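3.2 Storage containers and conditioning of seed lots

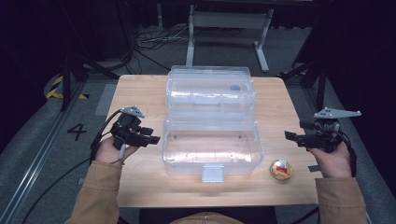

Figure 4. A hinged clear plastic box with the lid opened back. The base is empty.

The choice of container has received less attention in the seed storage literature than temperature or moisture content, although the three are hard to separate in practice. A container that admits water vapor will in time bring its contents to the humidity of the room, whatever their moisture content at closing. Much of the older work reports the condition of the seed at closing and at opening and says little about what held it in between. We therefore treated container type as a factor in its own right and recorded closure, wall material and headspace for every lot.

Four container types were compared: paper envelopes, screw-top glass jars, heat-sealed foil pouches, and clear plastic boxes with hinged lids (Figure 4). Paper envelopes served as the open control. They offer almost no resistance to vapor and were expected to follow room humidity within days. Glass jars and foil pouches were taken as the two closed treatments. The hinged boxes were included for the reason that small collections use them widely, and we could find no published leakage values for closures of this kind.

Seed was lettuce (Lactuca sativa) from the Zuvness lot, harvested in a single season and cleaned by the grower. The lot was mixed by hand, divided with a riffle divider, and held in open trays at 20 °C until the weight of a reference sample was steady over two successive readings. Initial moisture content was determined by oven drying on a fresh weight basis. Portions of 200 seeds were then counted out, weighed, and assigned to containers by a random draw. Portions that contained visible chaff or broken seed were returned to the lot and replaced before assignment.

All containers were washed in warm water, rinsed, and dried at room temperature before use. Jars and boxes were inspected against a lamp for cracks. Those with visible damage were discarded. No sealant, tape or gasket was added to any container, as the aim was to test each closure as supplied. Silica gel was placed in half of the jars and half of the boxes, at a mass equal to that of the seed, in a small paper sachet folded by hand. Foil pouches received no desiccant.

Containers were placed on open shelving in the storage room at Bamberg. Shelf position was rotated each month to reduce any effect of the vertical temperature gradient, which an earlier survey of the room had shown to be small but consistent. Temperature and relative humidity were logged at three heights throughout the trial. The logger record holds 2493 paired readings after removal of those taken while the door was open. The room was kept dark outside of working periods, and light exposure was not treated as a factor.

Sampling was destructive at the level of the container. Once opened, a container was not closed again or returned to the shelf. This rule raised the number of containers needed but avoided the repeated air exchange that complicates interpretation in trials where the same jar is opened at each date. At each sampling, the portion was weighed within one minute of opening. Half of the seed was used for moisture determination and the remainder for germination.

Germination tests were carried out on moist filter paper in covered dishes at 20 °C. Seeds were scored as germinated when the radicle had emerged by at least 2 mm. Final counts were made on day seven. Seeds that had taken up water but had not germinated were pressed gently with forceps, and those that were firm were recorded separately as fresh ungerminated seed. Dishes showing fungal growth on more than a quarter of the paper were noted, and the analysis was run both with and without them.

Vapor leakage was estimated in a separate set of containers holding silica gel and no seed. Each was weighed empty and again after filling, then closed and kept in a humidity chamber over a saturated sodium chloride solution. Mass gain was recorded weekly. The leakage rate was taken as the slope of the linear part of the curve, before the gel approached saturation. For the hinged boxes, the rate was expressed both per container and per unit length of closure, because the seam is much longer relative to volume than that of a jar.

Germination was modeled as a binomial response with container type, desiccant and storage time as fixed effects and shelf as a random effect. Foil pouches were excluded from the desiccant comparison. Confidence intervals for viability loss were obtained from 1000 bootstrap samples drawn at the container level. Moisture content was analyzed on the original scale after inspection of the residuals. Scoring was done by one observer (Torbjørn Engebretsen), and a subset of dishes was scored again by a second (Alfie Cheetham) without access to the treatment labels. Disagreements were confined to seeds with short radicles and were settled by measurement.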